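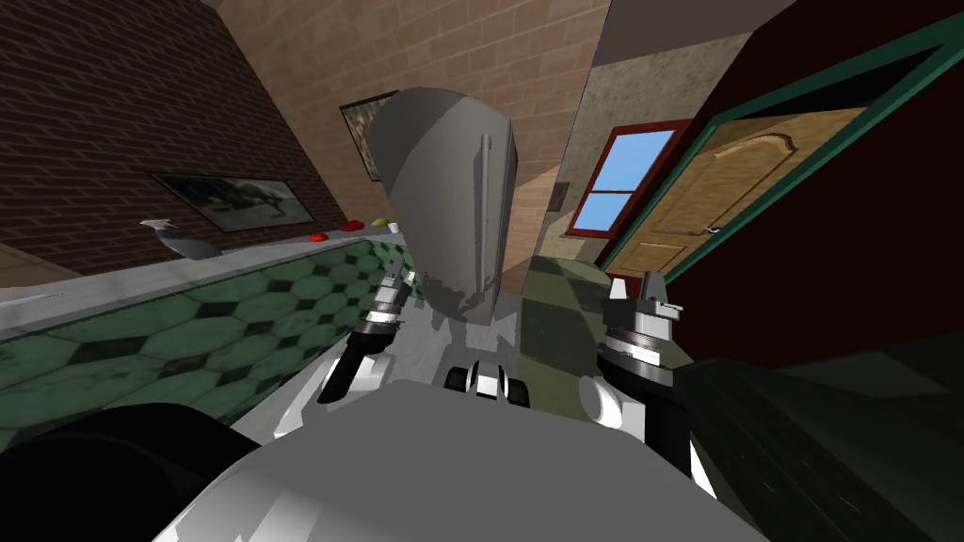

Warm Kitchens, Baltgate: progress report to the Hrynyshyn Fund, period 2
Submitted 2018-06-05
Ans Visser, project lead

Print this page | E-mail this page

Short version first as I know there's a pile of these on your desk. Home visits going well. Loan meters going very well. Evening talks not going well, more below. Spend is under on printing, over on travel. One change requested, see the end.

Where we are

Period 1 was mostly setting up, as you'll remember, and it dragged. Period 2 is the first one with proper visits in it. The idea is the same as in the bid: go to people's homes in Baltgate, sit in the kitchen, look at what's using the electricity and gas, and leave the household with a short list of things to do that cost nothing or next to nothing. We kept it to kitchens. People asked us about lofts and windows as well and we gave them the council leaflet and carried on with the kitchen. Tempting to drift but we'd never get round.

Visits are running at a decent pace. Octavio is doing the bulk of them, I do the ones on the Bruver side of the road because I can walk. Average visit is a good hour. We'd allowed less than that in the plan and this has knocked on to everything else, the write-ups especially. I've stopped booking visits back to back.

What we're finding

Old fridges and freezers, over and over. Second freezer in the garage or under the stairs, plugged in all year for a bag of peas and a Christmas joint that didn't get eaten. Door seals gone hard. Fridge pushed tight to the wall with no gap behind. Fridge next to the cooker (a lot of the Baltgate kitchens are so narrow there isn't anywhere else for it, so we don't make a fuss about that one).

Seals are the easy win. The paper test does it, shut the door on a slip of paper and see if it pulls out. People like doing it themselves. Several households have done the neighbours' as well, which we didn't ask for but are very happy about.

Kettles next. Scale. Hard water here and hardly anyone descales. We tell them vinegar, and to fill for what they're drinking.

Ovens less than I expected. Most people we see are hardly using the oven at all, it's the microwave and hob. Partly habit and partly the cost. One lady keeps her baking tins in hers and hadn't lit it since her husband died. We left that off the sheet.

Damp. Not in our remit strictly but you can't sit in a kitchen with black mould over the window and talk about kettles. Where it's bad we pass the address on, with permission, to the housing office. Replies from the housing office are slow. I've chased. Where it's mild it's usually lids on pans, extractor on, window open after cooking, and don't dry the washing over the cooker. Extractor fans that don't work: common. Extractor fans that do work but have a filter you could fry an egg on: more common.

Loan meters

The Flillow plug-in meters are the best money in the whole budget. You plug the appliance into the meter, leave it a week, read off the units. We lend them at the visit and pick them up after. Nearly all come back. Two didn't. One of those had been lent on to a daughter in another town and is in the post, so I'm told. The other I think we have to write off.

What suprised us is how much people argue with the number. They don't believe it, so they do it again, and then they believe it. That second week is worth more than anything Octavio or I say across the table. I'd want this written into any future round, lend for a fortnight and don't rush it.

One problem with the meters, the display is hard to read if you have to get down behind a fridge to look at it. Octavio has started taking a short extension lead so the meter sits on the worktop. Extension leads are not in the budget, bought from the sundries line. Receipt attached. Rated for the load, he checked, please don't worry.

Evening talks

Poor. We held them in the library meeting room in May and turnout was thin both times. Wrong time of year, I think, people don't want to hear about heating and bills once the evenings are light. Clashed with the school concert as well, my fault, I didn't check. The people who did come were mostly people we'd already visited, coming to say hello. Lovely but not the point.

I'd like to drop the remaining talk and put the hall money somewhere more useful. See request.

Leaflet

Delivered. 774 copies went through doors across Baltgate and the near end of Bruver. Ordinary A5, both sides, big type. We'd had a draft with a chart on it and took the chart off after the first few people turned it upside down to look at. Plain list now. Phone number at the top AND the bottom, that was Octavio's idea and it works, the calls picked up the same week.

Should have had it in Polish too. Have been asked for it several times at the door. A parent at the school has offered to translate and I've said yes please, we will pay her properly out of the printing underspend if you're happy with that.

Money

Full sheet attached seperately. Headlines:

Printing under. The printer did us a better price than quoted, and black ink only.

Travel over. Not by much but over. Octavio's mileage is honest, the estate is spread out more than it looks on the map and he goes back to collect the meters as well, so it's double. I should have budgeted the return trip.

Meters on budget, less the one we're losing.

Hall hire, part unspent, 400 pounds left on that line if the last talk doesn't go ahead.

Staff time as planned on paper. In practice we are both doing write-ups at the weekend. Mentioning it, not claiming it.

What hasn't worked

Talks, as above.

The booking form. Too long, people gave up halfway. We now take name, address, phone, best time of day, and ask the rest at the visit. Should have started like that.

Texting reminders. Half the older people we see don't look at texts. Ringing the evening before is slower but then they're in.

Baseline bills. You asked for a year of bills before and after. We're not going to get it from most households. They're on prepayment, they don't keep paper, or they've switched supplier part way through. What we can give you is meter readings for the appliance before and after, where they've changed something. Smaller claim but we can stand behind it. I'd sooner tell you this now than in the final report.

Next period

Carry on with visits, finish the far end of the estate where we've barely started. Second round of phone calls to the early households to see what they kept up. My guess is kettles yes, freezer in the garage no. Polish leaflet out before the schools break up. Chase housing office, again. A page of the most common questions for the library to keep at the desk, they've asked for one.

Octavio Figueroa is away for part of the summer, so visits will dip then pick up. Planned for, not a worry, but you'll see it in the next set of figures and wonder.

Request

Permission to move the unspent hall hire to buying more Flillow meters. There's a waiting list for them now and households are losing interest by the time their turn comes. No change to the total. If you need it on your own form please send me the form, I couldn't find it on the site.

Happy to talk any of this through, mornings are best. Attachments: budget sheet, leaflet, mileage log, receipt for leads.

Ans

Comments

marg_b: We had our visit in May, very good and no lecturing. Turned the garage freezer off the same night. Can you still put your name down for one of the plug in meters or is the list shut?

Ans Visser: List still open marg, ring the number on the leaflet and leave a message if it's engaged.

Dee: Never got a leaflet, we're at the top end of Bruver past the garages. Are we not included?

Ans Visser: Not in the leaflet drop sorry Dee, but ring anyway.

tomkins: the paper test says our fridge seal is fine on three sides and useless along the bottom. worth replacing the seal or is it new fridge time? it's fairly ancient

Octavio F: Try cleaning it with warm soapy water first, and check the fridge is standing level. If it still won't grip, a seal is cheap enough if you can get one for that model. Write down the model number from inside the door before you ring round.

tomkins: ta, will do

Contact: Warm Kitchens, c/o Baltgate Library | © 2018 Warm Kitchens Baltgate | Back to top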